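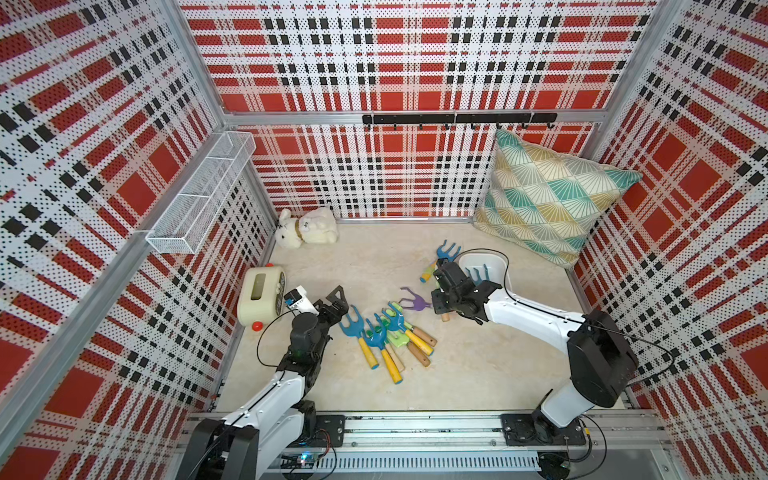
Cell 2, fixed camera. Right arm has a blue rake over the bowl, left arm is open by the pile.

April, 4:10 pm

Task is still "garden tools into the white container." The Juntunen planner has opinions about it.

Started with the rake heads. The segmenter in Plilus treats overlapping blue tines as one large blue animal, and the grasp sampler then proposes picking up the animal by its middle. I raised the depth-edge weight, and it now splits them when the handles fan out. When the tines hook into each other it goes back to zoology. Left the weight at 5, which is higher than the docs recommend, but the docs were written by someone with a bin full of cubes.

Second problem is the plaid. Red blocks, black blocks, dots all over, and the feature tracker loves every one of them equally. It locked onto the left panel one repeat over from where it should have been and reported excellent confidence. I masked the walls out of the tracker using the cell model and kept only the metal trim lines and the floor. Pose jitter looks calmer on replay. The cushion is not in the cell model, so it stays in as a landmark until it gets moved, at which point I will have forgotten writing this.

Arm-to-arm collision checks: 3,842 calls in one planning cycle, and 1,329 of them were the same pair of links in the same configuration. The Kadetti cache key includes the timestamp. I would like to blame the vendor, but the blame log has my initials on it. Fixed, tests pass, moving on.

Wrist view is where the container gets hard. The handles are down and the heads are up, so nearly everything graspable from above is tines, and the purple one sits in front of most of the blue. The green cultivator on the floor to the left is the easy pick: clear of the container, short handle, nothing on top. The planner ranks it fourth. I suspect the reach cost is counting the boxy white thing in the foreground at its full inflated radius.

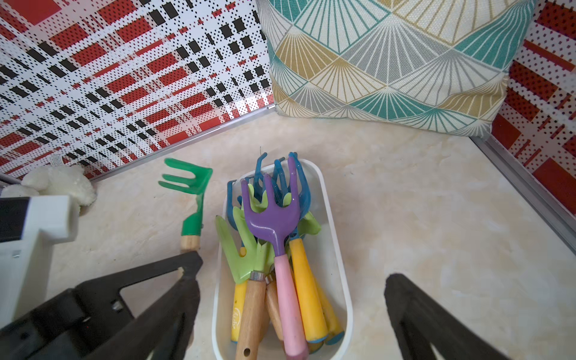 Still open

- Cut inflation on static props and rerun the ranking on the cultivator.
- Wooden handles against the beige mat: low contrast, and the mask comes back ragged. Try the Bondanex depth filter before touching the color thresholds again.
- Add the cushion to the cell model. See above re: forgetting.
- Log the cache hit rate per cycle so the timestamp thing can't sneak back in.
- Rename the config called final_final. There are 2 of them and they disagree.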